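Materials and Finishes, Week 6 handout
Color next to color (the notes I promised)

OK, so last week I ran out of time right when it was getting good, and a bunch of you asked for the rest in writing. Grab your Le Roux reader, the gray chapter starts on page 61 and goes through 64. Read it before lab, please!

The main thing I want you to take away is that gray is never just gray. Put a neutral chip on a warm brown board and your eye starts pushing it toward blue. Put the very same chip on a navy board and it goes a bit tan. That's simultaneous contrast, and I fell for it myself back in August when I picked a "plain" gray for my hallway from the Tiltance fan deck. It looked great in the store. Against my oak floor it looked like a rain cloud, and I've been living with it ever since.

Value does a lot of the work too (value = how light or dark, remember, forget the hue for a second). A pale gray and a charcoal side by side will read as two sides of one solid thing, even if you only meant them as two paint colors. Painters use this all the time to turn a corner with no line drawn.
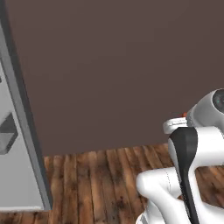 Fig. 2. Grays against brown, computer rendering. Compare the charcoal side at left with the lighter border strip next to it.

Squint when you compare values. I know it looks silly and I do it in the paint aisle anyway. Squinting knocks out the detail and leaves you with big light and dark shapes, and you'll catch a muddy combination much faster that way.

A word on browns, which people skip. Most browns are dark oranges. If your brown looks dead, try changing what's beside it before you remix it! A cool gray will usually wake it up. The Brondodine sample cards are good for this, the Jadotel ones are too glossy and you end up judging the shine.

For lab: bring 2 gray chips that look identical to you at home, plus one brown and one blue sheet of paper, any size bigger than your hand. We'll swap them around under the window and then under the tubes. Write down what you see before you talk to your neighbor (I mean it this time).

Sketchbooks are due the same day.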